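Return, Unopened
A short story by Songül Yaman

The claim number was 833. Sneha Nigam wrote it at the top of the form and then filled in the rest of the header: date of receipt, 24/05/2019; sender, P. Mahuika, Arnville; item, wireless earbuds with charging case; stated fault, "hears someone."

The form allowed 200 characters for the fault. Mahuika had used two words. In nine years at the Prenari returns office she had seen the field left blank, and she had seen it overrun onto the back of the sheet, but she had not seen it used so sparingly.

She did the inspection at home, at the kitchen table. The office bench was being rewired and would be out of service until September. The procedure did not specify a bench. It specified a flat surface, a cloth and adequate light. The cloth was her mother's, white, with ferns and orange flowers, and it met the requirement.

Step one was to remove the contents from the case. Step two was to set each part down separately, so that no part touched another.
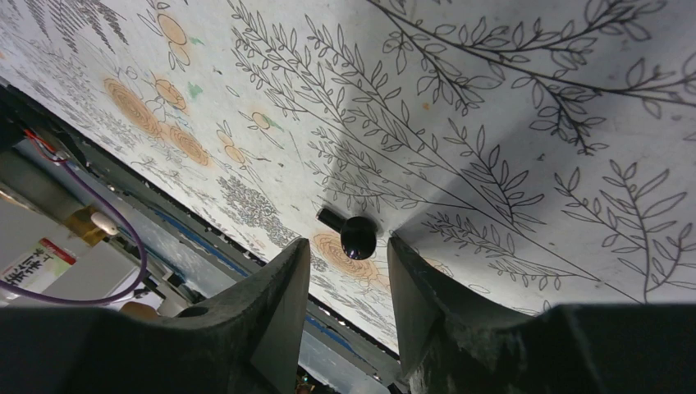 The black finish picked up fingerprints, so she handled the parts by the edges. Under "cosmetic condition" she entered the letter B. An A required a sealed box, and the box had been opened, whatever the customer had ticked. He had ticked "unopened." She put a small question mark beside it and initialed the question mark.

Step five was audio. She paired the earbuds with the test phone, played the reference tone and recorded the result. Left, pass. Right, pass. She stopped the tone and waited the required interval for residual noise.

"Is the tea still in the blue tin?" a woman said in the right ear.

Sneha checked the phone. No call was active. Nothing was playing. She wrote: residual noise, right, intermittent, speech-like.

She called the customer. The procedure permitted one call.

"You heard her," Paora Mahuika said.

"I recorded an intermittent noise. Does it respond to anything?"

"It asks about the tea. My aunt asked about the tea. Ataahua Kingi. She kept it in a blue tin and then she moved it and forgot she'd moved it."

"Where did she move it to?"

"I never found out. I sold the house with the cupboards full."

Sneha wrote down the name in the margin. There was no field for it. She asked if he had ever answered the question, and he said that he had not, that he had taken the thing out of his ear and put it back in the box and taped the box shut. That accounted for "unopened." She crossed out her question mark and initialed the crossing out.

Step eight was the case. Hinge, contacts, lid alignment.

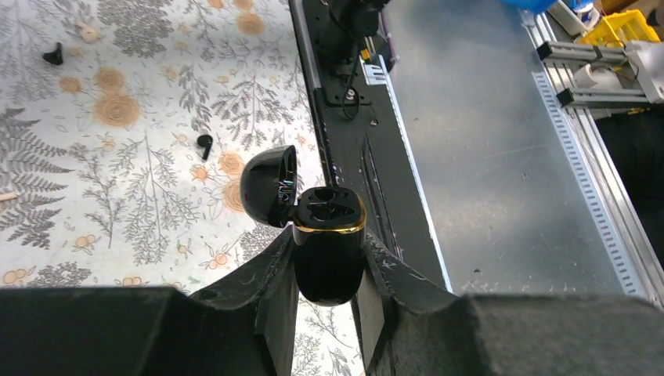 Photo: Amnuay Ongart / Nepia

The hinge held its position when the lid was open. The gold rim was even all the way around. She entered "pass" on both lines and reached the last box on the sheet, which was marked "disposition" and offered two choices, repair or replace.

A repair meant the Jedance plant, where the right unit would be wiped and fitted with new firmware. A replacement meant that the old unit was shredded. She read the definitions again, in the smaller type, and neither of them covered it.

She put the right earbud back in.

"Is the tea still in the blue tin?"

"No," Sneha said. "You moved it."

The interval for residual noise elapsed. She let it run a second time.

"So I did," the woman said. "Behind the flour."

Sneha wrote this down exactly, with the time. Then she drew a third box under the other two, labeled it "return to sender," and checked it. In the remarks she put: no fault found. She copied the words about the flour onto a separate slip, folded it once, and went to look for tape.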